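Tarari massage candle, unscented, large tin - review

Posted 2022-07-17 by Delia Fuentealba

I have been selling and using massage products for long enough to be suspicious of massage candles. Most of the ones I have tried smell like a gift shop, burn down the middle and leave a wall of wax you can't get out. The Tarari is made by Bollen and comes in one large size, 400 grams, in a squat tin with a pouring lip. I bought mine at full price. I don't stock it, so there is nothing in it for me if you buy one.

For anyone who hasn't used one, a massage candle is made of oils and soft waxes that melt at a lower temperature than an ordinary candle. You light it, let a pool form, blow it out, wait, and pour a little into your hand. It goes on warm and stays slippery for a good while. Please don't try this with an ordinary candle. The wax in those gets much hotter and it will burn you.

What's in it

The label lists soy wax, coconut oil, shea butter and vitamin E. No fragrance and no colour, and that is why I picked this one. There is a scented version (sandalwood) that I smelled in the shop and put back. If your partner gets a headache from perfume, as mine does, the plain one has a faint coconut smell when it is warm and then nothing.

There are 2 wicks. They need trimming before the first burn, and the instructions don't mention it. I left them long the first time and got black smoke on the inside of the tin. Once trimmed they burned clean.

How it burns

The first melt took longer than I expected. I had to wait for the pool to reach the sides, and if you stop early you will get a tunnel and lose a lot of the candle. Allow an hour for that first one. After that, twenty minutes gives you more than enough for a back and shoulders.

The tin gets hot. Bollen says to let it rest for a few minutes after blowing it out, and I would say five at least. Test it on the inside of your wrist, every time, before it goes on anybody else. The lip pours well if you tip it slowly. If you tip it fast it runs down the outside of the tin and onto whatever is underneath.

On the skin

Very good. It is thicker than a bottled massage oil and you need less of it. It doesn't go tacky and it doesn't need topping up every two minutes. Ivars Mägi, who taught the couples' massage evening I went to last October, always said most people use far too much oil and end up sliding around without any pressure. With this one you pour a small amount and it stays put. The next morning my skin was still soft and there was no rash, and I am prone to them.

Now the important part for anyone buying this for the bedroom. This is an oil product. It is not a lubricant, it is not meant for internal use, and oils like these will weaken latex condoms. The warning is on the base of the tin in very small print, and I think it should be on the lid. If the massage is going to lead on to something else, wash your hands with soap first and use a proper water-based lube. Keep it off silicone toys as well, if only to save yourself the scrubbing.

Compared with the others

I had a Montecinos candle to put next to it. The Montecinos comes in a ceramic jug, looks much nicer and pours more neatly. It is also less than half the size, costs nearly as much, and only comes scented. The jug holds its heat for longer too, so you wait longer before you can use it.

The Prirninard is the cheap one you see in every adult shop and a few chemists. The shop I ordered from had 1,074 customer ratings for it, mostly good, and I can't work out why. Mine went grainy after the third burn and felt like a sugar scrub. Perhaps it had been left somewhere hot before it got to me.

Mess, sheets and cleaning up
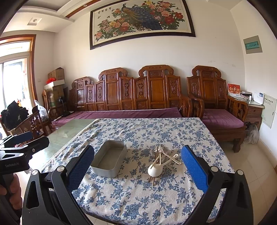 Oil gets on fabric with any massage candle, and the Tarari is no better or worse than the rest. Put down a dark towel you don't care about. Don't have it near the good linen or a nice tablecloth, particularly anything pale - a white cloth with blue flowers and a cream trim is just the sort of thing that will show an oily ring. If you want the candle close to hand, stand the tin inside a deep metal tray with rounded corners. Whatever runs down the side is then caught, and you can wipe the tray out with paper towel when it has set. Don't rinse melted wax down the sink. It goes hard again in the pipe.

For sheets, I scraped off what had set, rubbed in dishwashing liquid, left it for an hour and then washed on warm. One pillowcase needed a second go. Don't put anything in the dryer until you are sure the mark has gone.

Leftover oil on the skin comes off in the shower with ordinary soap, but mind your feet. The shower floor gets slippery and stays that way until you clean it.

Storage

The lid is a push-on one and it fits tightly. Keep the tin in a cupboard away from the sun. I left mine in the car for an afternoon and it had gone liquid by the time I remembered it. It set again with a dip in the top and has been fine since.

Would I buy it again

Yes. I have used it nine times and am a bit under halfway down, so it should see me through to spring. It is plain to look at and you wouldn't give it to someone as a present without wrapping it up nicely. Bollen needs to move that latex warning and add a line on trimming the wicks. Otherwise it does the job and there is a lot of it for the money.

Four out of five.

If you have sensitive skin or a nut allergy, check the full ingredients list with the seller before you order.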